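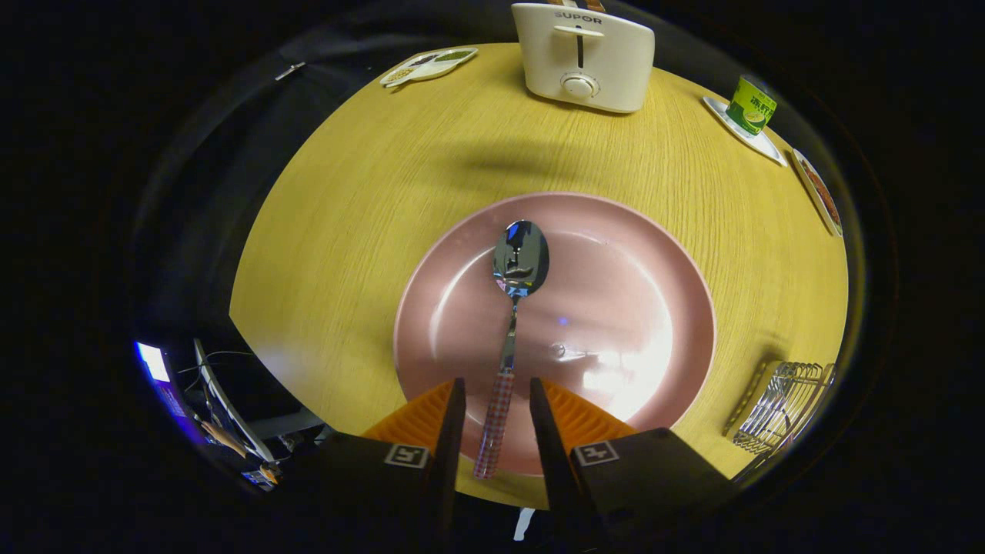 How much should you set aside for a first kitchen robot arm?
Plan on the price of the arm plus half as much again. The extra goes on gripper fingers, a solid mount, spare pads, and the dishes and utensils you will wear out while setting it up.

These tips are for people fitting out a home kitchen, a small test kitchen or a shared workshop. They come from buying for the kitchen bench at our workshop in Rasville, where we started with a budget of 2000 dollars and spent it in the wrong order.

Start with the chores
Write down the jobs you want done before you look at any machine. Keep each one short: pick up the spoon, move the plate to the rack, put the can back on its saucer. A list like that tells you how far the arm has to reach and how wide the gripper has to open. "Help in the kitchen" tells you nothing, and a seller will happily quote for it.

Cross off anything you would do only once a month. Maeve Ó Gríofa had 11 jobs on her first list and bought for four of them. The other seven needed a longer arm, and the longer arm would have needed a new bench.

Measure your own tableware
Take a tape measure to the things you use every day. For a spoon, the number that matters is the thickness of the handle where it will be held. Thin metal necks are harder to grip than a thick covered handle, so note both. For plates, write down the width and the height of the rim. Our widest handle and our thinnest one are both on a card taped inside the cupboard door, and we take the card along whenever we talk to a supplier.

A spoon lying across a plate with a raised rim is a good thing to plan around. The fingers have to come down on each side of the handle with room to spare, and they should not knock the rim on the way.

Fingers and pads
Buy fingers with replaceable pads. Ridged pads suit handles, and flat ones are easier to wipe down. Ask what a spare pair costs and how long delivery takes before you order the gripper itself. Our first spares came from Hasatska at 71 dollars for a set, which was more than we had allowed for the whole year.

If you plan to record people doing the chores with a hand-held gripper first, get one with the same fingers as the arm. You can then use one stock of pads for both. It also lets you put off buying the arm for a few months while you find out which jobs are worth the trouble.

Tables and mounts
A round table is fine for hand-held work. For a fixed arm, a straight edge at least as deep as the clamp is easier. Check under the tabletop for rails and screws before you pay for a clamp mount. Ferenc Kiss bought a clamp that would not close on his table and had to order a floor stand from Pintér, at 153 dollars with delivery.

Leave space for the things that already live there. A toaster, a dish rack and a couple of small dishes take up more of a table than you expect, and the arm needs to get past them. Either budget for a shelf or keep them on the table from the first day, so the setup matches how the kitchen is used.

Lighting
Shiny plates and polished spoons throw back glare, and glare can hide an edge from a camera. Try moving a lamp before you buy a better camera. A plain shade or a sheet of baking paper over the lamp is a cheap test. If you are buying new plates anyway, choose a matte finish in a color that stands out from the table.

Cables
Set money aside for cable clips and a floor cover. Put power on one side of the table and data on the other. Anikó Kelemen prices these first and keeps them on a separate line of the sheet — they are the first items to be dropped when the total runs over.

When to order
We order spares in May and keep the receipts with the manuals. Ask for a quote that lists the arm, gripper, mount and software separately. Wosska sent us one like that after a second request, and we found a software fee that renewed every year. Put that kind of cost in the yearly budget and keep it out of the purchase price.

Keep one full set of pads and one spare power supply in a labeled box near the bench.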